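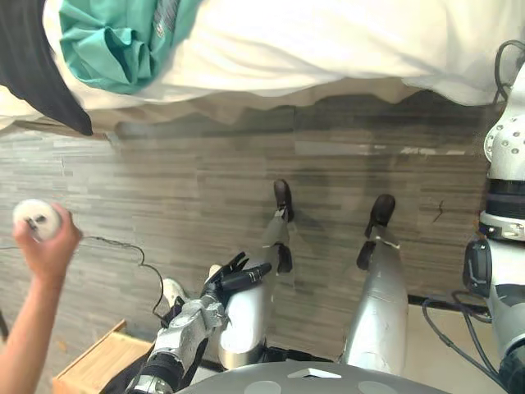
Maricel Galang wanted to know whether she could skip the washing step, her guest bed being needed that same night, and I told her sure, but the cover will feel stiff and it won't settle into the corners for a while. If you've got the time, wash it!

Section 2: Putting the Terkness duvet cover on

I've made up more beds than I can remember and I still do this one the slow way. You'll need the duvet, the cover, and a clear stretch of floor along one long side of the bed (you'll be walking back and forth a lot).

1. Take everything off the bed, pillows too, and pull the bottom sheet tight.

2. Turn the cover inside out and lay it flat with the open end at the foot. The two tie loops should be at the head end.

3. Lay the duvet on top. Ours is 76 inches wide, and the care label goes at the foot.

4. Tie both top corners of the duvet to the loops. A plain bow is fine, please don't knot them or you'll be picking at them with a fork come laundry day.

Note: If your cover came from the older August batch, the loops are shorter. Tie them before you spread the duvet out.

5. Reach inside from the open end, grab the two tied corners through the fabric, and flip the cover back over your hands. Shake as you go. I always end up half inside the thing at this point!
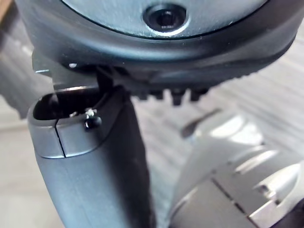 6. Walk down one side and tug the edge straight, then do the other side. Bunching nearly always starts in the middle third, so give that part an extra pull.

7. Close all 7 snaps, starting from the center and working out.

Caution: Don't let the cover drag where you're walking. I stepped on mine once and popped a seam at the corner, and Terkness doesn't sell the corner ties separately.

For washing and drying, go on to Section 3.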